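Notes for week four, Household Goods and Small Trade
Prepared by Frida Dalsgaard. Please bring them to the tutorial, together with your reading from Bowen. 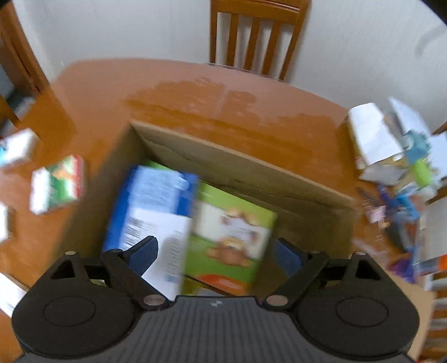 Last week we finished with the question of why a shop sells flour in one size and not in five. Today we continue with the package itself as a unit of trade. Many students think that the package came after the brand, as a kind of clothing for it. In the chapter you have read, Ynyr Bowen argues the opposite order, and I mostly agree with him, although I have one objection which I will come to.

## 1. From the sack to the packet

Before packets, the grocer bought dry goods in large sacks or barrels and weighed out what the customer asked for. The weighing was a service, and the customer paid for it inside the price. It was also the place where most quarrels happened. Bowen has read the letters kept by the Plaltier stores, and he finds that complaints were much more often about weight than about quality.

When the goods are packed at the mill, three things move away from the shop:

- the weighing
- the responsibility for the weight
- part of the profit

Students often forget the third one. The grocer lost the small gain from weighing, and he didn't lose it happily. In the Plaltier letters there is a grocer who refuses packets for two years and then orders 400 of them in one month. Bowen doesn't explain this change. My own guess is that his shop assistant had left, but I can't prove it and you shouldn't write it in your essay.

## 2. What a standard size does

A standard size makes prices easy to compare between two shops. It does not make them easy to compare between two products, if the producers choose different sizes. Please keep these two cases separate. In the essays from last year they were mixed together very often.

Example for calculation. The Morneleo mill sold oats in a packet of 400 grams at 90 cents. A competitor offered a bigger packet at a higher price. To compare them, the customer must calculate the price for one hundred grams:

> 90 cents ÷ 4 = 22.5 cents per 100 g

This is simple on paper and less simple with a child on your arm and a queue behind you. Unit pricing on the shelf label does the sum for the customer. We will discuss in the tutorial who should pay for the label.

**Shrinking sizes.** If the price stays the same and the contents become smaller, the price per gram has gone up. Suppose the oats go from 400 grams to 360 grams, still at 90 cents. Then 100 grams costs 25 cents. The shelf looks the same as before. Calculate the increase in per cent before the tutorial, and be careful which number you divide by.

## 3. The carton inside the carton

We must distinguish between the selling unit (what the customer takes home) and the shipping unit (what the shop receives). The shipping unit has its own history, and it is much less studied. People kept pretty packets and tins, and museums collected them. The outer carton was flattened or burnt, or it was used to carry something else.

For the historian this is a problem of sources. Bowen works with the delivery book of the Rorovberg warehouse, which has 2,414 entries. Of these, 53 mention damage to the outer carton. He concludes that damage was rare. Here is my objection: the book was written by the warehouse, and the warehouse had to pay for damage. I would want to see at least one shop's own book beside it before I believe the number.

The size of the shipping unit also decides how much a small shop must buy at one time. If a carton holds more packets than the shop can sell in a season, the owner has money sleeping on the shelf. Some wholesalers allowed a "broken carton" for an extra fee. Look for this term in the sources; it is sometimes shortened to *b.c.*, and one student took it for a date.

## 4. Terms to know

| Term | Meaning in this course |
|---|---|
| Selling unit | The package that the final customer buys |
| Shipping unit | The package that is delivered to the shop |
| Broken carton | A shipping unit sold in part |
| Unit price | Price for a fixed weight or volume |
| Net weight | Weight of the contents without the package |

## 5. For the tutorial

1. Read the second half of Bowen's chapter, from the part about Rorovberg.
2. Bring one packet of dry food from your own kitchen. It may be opened. Write down the net weight and the price, if you remember it.
3. Write half a page on this point: did the grocer's customers gain more than the grocer lost? Use your own words, and please don't copy from the summary at the end of the chapter.

The colour copies of the Plaltier letters are in the grey folder at the library desk. They can't be borrowed overnight. The essay is due in December, and I will give out the list of titles next week.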